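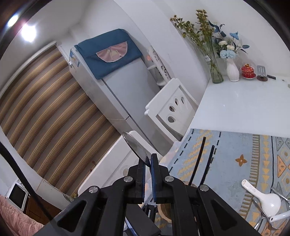 Getting Football Gear Clean (and Keeping the House Livable)

By Carla Mansour
October 2020

We are deep into the season at our place, which means wet socks on the stairs and a helmet on every chair, and I love it! Both kids play for the Skarkura Hawks, one on the line and one at corner, and between them they bring home more mud than I ever thought a lawn could hold. I've picked up a lot of tricks over the years, some from other parents and a good many from ruining things first. These are the ones I use every week.

Grass stains on white pants

Don't let them go through the dryer until the stain is gone. The heat sets it and then you're stuck with green knees until the banquet. Shake off the dry dirt outside, then rinse from the inside of the fabric so the water pushes the stain out the way it came in. Mix one part white vinegar with two parts water, dab it on, wait half an hour, and scrub with an old toothbrush and a little dish soap. Check the knees in daylight! The bulb over my washer hides everything.

Red clay is a different animal. Let it dry completely, brush off all you can, and soak the pants overnight in cool water with a scoop of enzyme detergent. Skip the chlorine bleach, because it can turn clay stains orange and it's rough on the stretch.

Helmets

Always read the maker's label first, since some shells don't get along with certain cleaners. For ours I use a soft cloth, warm water and a drop of mild soap, inside and out. No soaking, no dishwasher (yes, I know a family that tried it), and no solvents near the shell. Pop out the pads if yours are made to come out, wipe them, and stand them on edge to dry. The chin strap is the smelliest bit of the whole outfit and it can usually be washed by hand in the sink in a couple of minutes.

While you've got the helmet in your lap, run a finger over every screw and snap. We found a loose face mask clip that way in July, before the first practice.
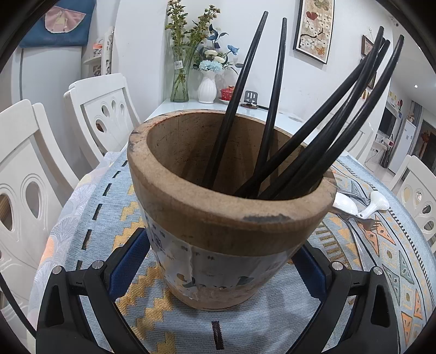
Shoulder pads

Lay them flat, open side up, and wipe down every surface the skin touches. Then hang them somewhere with moving air. My best purchase of last year was a plain box fan, which sits on the laundry room floor and blows straight up at a clothes rack. Pads that used to be clammy at breakfast are now dry in some six hours, and the smell has dropped to almost nothing. I can't tell you how happy this made me!

Check the laces and elastic straps while they hang. Replacement straps are cheap, and a fresh one is much easier to thread at home than on a dark sideline with cold hands.

Jerseys with numbers

Turn them inside out, close any hook-and-loop straps in the load, and wash cold on gentle. My older one wears 67, and that seven started peeling at the corner after I got lazy and tossed it in with the towels. If a number does lift, ask the team's supplier before you go at it with an iron. Uzma Lashari, our team mom two seasons back, scorched a perfectly good road jersey and still gets teased about it.

Fabric softener stays on the shelf. It leaves a coating that holds on to odor and keeps the cloth from wicking sweat. Half a cup of white vinegar in the rinse does a nicer job, and no, the shirts don't come out smelling like salad.

Cleats

Bang them together outdoors, pull the insoles, and stuff the toes with newspaper. Change the paper after an hour or so, when it's soaked up the worst. Keep them away from the radiator or the glue will let go.
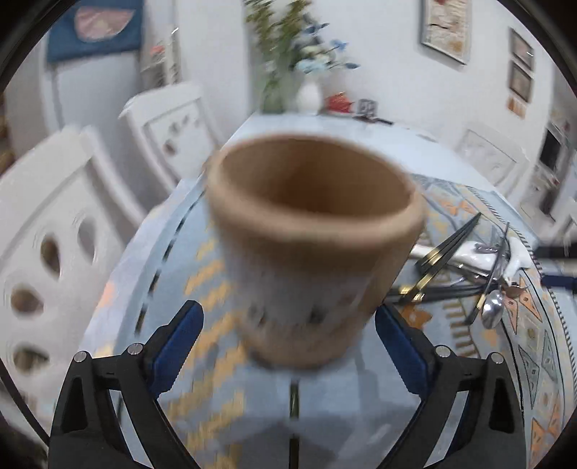 An old butter knife is great for packed mud between the studs, and a stiff dish brush gets the rest. If yours have screw-in studs, back each one out every few weeks and put a tiny dab of petroleum jelly on the threads. Gøran Sæther, who coaches our linemen, showed me that one after we'd spent a whole evening fighting four rusted studs with pliers.

The bag

Empty it the minute it comes in the door, even if that means dumping everything on the porch. Sprinkle baking soda in the bottom, leave it overnight, and vacuum it out in the morning. Two dryer sheets in the side pocket help for the ride over. Mouthguards get their own vented case and a brush with toothpaste after each use, and I keep a spare in the glove box for the mornings when the good one is still on the bathroom sink.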